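Pikine Women's Sewing and Savings Project
Progress report to the Stolletti Fund, second reporting period

Status of activities

The project continued as planned during this period, with one change to the schedule, which was agreed with the Fund in June. The basic sewing course ran for both intake groups. The savings circles met weekly, and the bookkeeping classes that had been held over from the first period were completed.

The grant agreement set a target of 300 women enrolled in the basic course by the end of the period. Enrollment at the close of registration stood at 271. The shortfall falls almost entirely in the second intake, which opened during the rainy season, when flooding closed the main road to the training center and registration had to be suspended. Women who had placed their names on the list but could not attend have been offered a place in the next intake and are not included in the figure above.

Course content was revised after the first intake. Participants had asked for more time on finishing work, in particular linings, zippers and hems, and less on pattern drafting. The revised course gives two additional weeks to finishing. Instructors report fewer pieces returned for correction at the final review, although the records kept for the first intake are not complete enough to support a direct comparison.
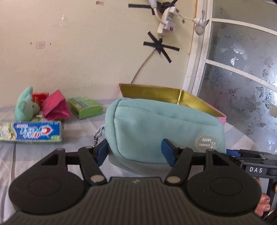
Livelihoods and Training Department

Materials and suppliers

Cotton cloth was purchased from Badis under the existing supply agreement. Prices rose during the period, and the Department reduced the amount issued per participant in order to remain within the budget line. Thread and zippers were bought locally in small lots. This has proved more costly per unit than a single order, and we propose to return to bulk purchasing in the coming period if storage space can be secured.

The sewing machines supplied under the first payment remain in use. Two were out of service for part of the period while parts were on order. Maintenance is now carried out under a fixed contract with Nkosi Repairs, with a visit scheduled each month. The contract cost is shown under equipment in the attached financial statement.

Savings circles

All circles formed in the first period are still meeting. Attendance dropped during the weeks before the start of the school year, as did deposits, and several circles chose to lower the minimum weekly deposit until members had paid school fees. The Department did not object, as the rules of each circle allow its members to set this amount. Lending has been slower than forecast. Most loans issued were used to buy cloth or to cover market stall fees, and some 40 percent had been repaid in full by the close of the period. The remainder are within their agreed terms.

Matters for the Fund's attention

The lease on the training center is due for renewal, and the landlord has asked for a higher rent. Negotiations are under way. Should the increase be confirmed, the Department will submit a request to move funds from the travel line, which is underspent, to the premises line. No increase in the total grant is requested.

Childcare during class hours was not part of the original budget and is at present paid for from participant contributions. Women who left the course early most often gave childcare as the reason. We would welcome a discussion with the Fund on whether this cost could be included in the next agreement.

Plans for the coming period

Registration for the third intake will open before the rains. The bookkeeping classes will be offered on Tuesday evenings as well as in the morning, and the Department will keep fuller records of final review results for all groups. The next financial statement will be submitted together with the narrative report.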